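Ticket: snack table stock wrong again, Sodthorpe
Ilgın Baysal, 2024-03-17
Status: open

Right, raising this again as the last one got closed without anything being fixed. Tunero says one thing, basket says another. Out by 34 packets on the snack line. Not a typo, did it twice.

What I've tried so far – logged out and in, re-entered last delivery, tipped the basket out and put it all back. No change. Also wiped the table down as it was sticky and I was losing the will.

Set-up for anyone new: table against the white wall, basket on the left, loose packets get laid out on the table, checked off, then into the basket. That's it. Should take five minutes. 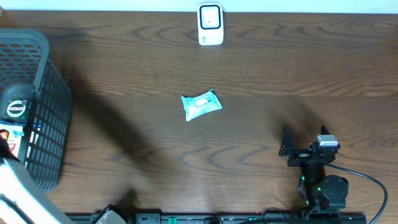
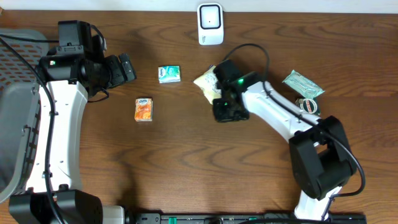
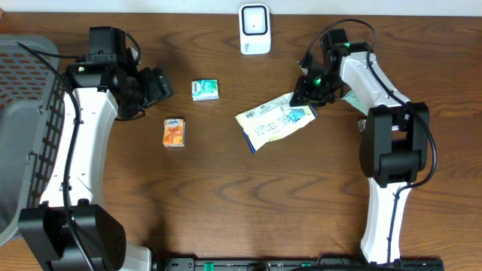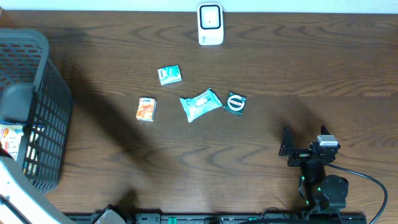
Same table all four. Any ideas welcome.

Reply from Luzius Zürcher:
Had a look. First thing, there's a packet of wet wipes in the middle of the table in the first one. Are the wipes on the snack line in Tunero? If they're going in the same basket and someone's booking the basket as snacks then there's part of your 34 straight off. Second thing, the packets don't say what line they're on, so whoever does it is going by colour. Dark green one and orange one in the last picture, fine, easy. Yellow bag in the second one, easy as well. But then there's a dark tub in the basket in the first one with a round red and white label, and the green packet has a round white and red badge on it too. In a hurry I'd book those as the same thing. Can you check?

Ilgın:
Checked. Wipes ARE on the snack line. No idea who did that. Been there since November by the look of the history. Moved them to household, snack line dropped to 22 out. So that's 12 down to wipes. Thanks

The tub – will look next.

Ilgın, later:
Tub is on its own line and always has been, so not that. But the green packets had two lines, one from Pollatska deliveries and one from when we used to buy in from Ortner. Same packet, two codes. Half go on one, half go on the other depending who's doing it. Merged them. Took three goes, Tunero kept saying "item in use", had to close it on the other computer first. Writing that down as it caught me last time as well.

Now 8 out.

Luzius:
Better. Next thing I'd try is the basket itself. It's full of little holes and the flat packets go down the sides and stand up against the mesh, you look in from the top and miss them. Tip it out fully, don't rummage. Bang the bottom. And lay things out with a gap between, that table top is all dark swirly grain and a dark packet just dissapears on it if you're not looking properly. Tea towel underneath would do, a plain one.

Ilgın:
Tipped out properly this time. Two flat ones stuck upright in the corner. Tea towel works, looks daft, keeping it.

6 out.

Steps so far so I don't have to do this again:
1. close Tunero on the other computer
2. wipes to household, never snacks
3. green packets – one code only, the Pollatska one
4. basket emptied right out, not looked into
5. plain cloth down before laying out
6. book each packet as it goes in, not the lot at the end

Number 6 is me nagging. I know people save it up to the end, I do it as well when it's busy.

Luzius:
What's the starting figure you're working from? If it's the 1,155 on the November sheet, that was typed over. There's a paper one in the drawer.

Ilgın:
It was that one. Paper says 1,149. So that's the six.

Can't find who changed it and don't much mind. Put the paper figure in, saved, reloaded, saved again. Matches. Leaving the ticket open until after the next delivery though. 52 boxes coming and if the wipes come in on the same note it'll probably put them back with the snacks, that's how it got there in the first place I reckon.

To do:
– ask Pollatska to put wipes on a seperate note
– delete old Ortner code (won't let me, need Luzius's login)
– second basket? Wipes and the tub could go in that and leave this one for snacks only. Needs to be solid sided if we get one

Luzius:
Old code deleted. There's a spare basket under the sink, but it's mesh as well. Line it with something.

Ilgın:
Will have a look. Leave open please, do NOT auto close.

Sodthorpe stores and kitchen help | Contact the desk | © 2024 | Back to top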